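Selim Ağca runs every door routine in simulation before the arm in his Grotthorpe workshop gets it. "The oven has two knobs and a glass door," he said. "The door is the hard part."
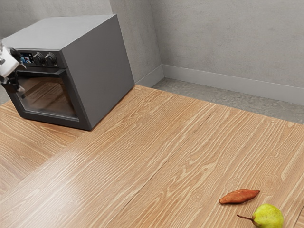
He allows 15 trials per change and logs each one. Loan Kim wrote the contact model, and her last revision took a run of 866 steps.

"Glare on the boards upsets the downward view," Kim said.

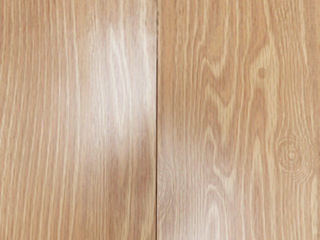
Ağca wants the seam kept as a reference line. The real bench gets its boards in August.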